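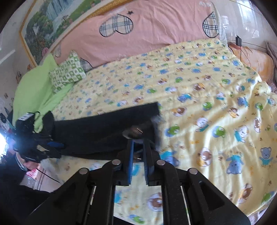

Pièce jointe 1 – vêtement noir tendu entre les deux pinces, sur le lit au drap à oursons.

Ticket 103 – Démonstration de pliage, journée portes ouvertes Nisadcombe
Ouvert par : Imani Fitzsimmons
Affecté à : Wenceslao Bermúdez (support Venier)
Priorité : moyenne (je l'avais mise en haute, quelqu'un l'a redescendue)
Statut : en attente de reproduction

Samedi 26 mai 2018, message initial, I. Fitzsimmons
Je suis venue à la visite pour le compte de Salinas, qui doit décider si l'on achète le lot Suvine. La plaquette promet un pliage « sans reprise ». Sur 35 essais notés pendant la démonstration, 5 ont demandé une reprise, toujours avec du textile noir. Avec les vêtements clairs, rien à signaler. Je veux bien qu'on me parle de conditions de salon, mais une chambre avec un drap à motifs et une couverture en boule, c'est ce que nos clients ont chez eux.

Symptôme : le second doigt se referme à côté du bord du tissu, ou n'en prend qu'une épaisseur. L'opérateur rouvre, recommence et continue de commenter comme si de rien n'était.

Réponse, W. Bermúdez
Bonjour Imani. Merci pour le relevé. Première piste : la lumière. Un contre-jour écrase les plis d'un tissu noir et le bord devient difficile à situer. Pouvez-vous refaire un essai volets fermés ? Vérifiez aussi l'état des garnitures bleues.

I. Fitzsimmons
Volets fermés, lampe allumée : 2 reprises de plus sur le même vêtement. Garnitures essuyées avant chaque série, aucun changement. La lumière joue peut-être un peu, je n'y crois pas comme cause unique. J'ai ensuite demandé qu'on pose le vêtement en biais, l'ouverture loin de l'opérateur, et qu'on reprenne la séquence depuis le début.

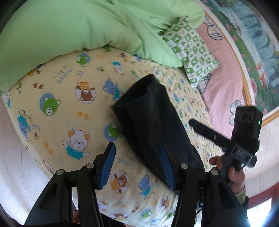
Dans cette position, la prise sur le côté long passe bien, alors que l'ouverture reste un problème : il faut décider quelle épaisseur on saisit et la procédure Suvine n'en dit pas un mot. L'animateur m'a répondu que « ça vient avec la pratique ». Dans ce cas il faut l'écrire dans la plaquette, avec le nombre d'heures.

W. Bermúdez
Je reconnais que la procédure est muette sur les pièces tubulaires. Elle a été rédigée en avril à partir de serviettes et de torchons. Contournement proposé : aplatir l'ouverture avec le dos du doigt gauche, pincer les deux épaisseurs à un travers de main du bord, puis amener la seconde pince. À tester avant toute conclusion sur le matériel.

I. Fitzsimmons
Testé une fois, réussi une fois. Je ne signe rien là-dessus – il me faut une série complète, avec un opérateur qui n'est pas de chez vous. Merci de laisser le ticket ouvert.

W. Bermúdez
Ticket maintenu ouvert. Demande de révision de la procédure transmise à Suvine.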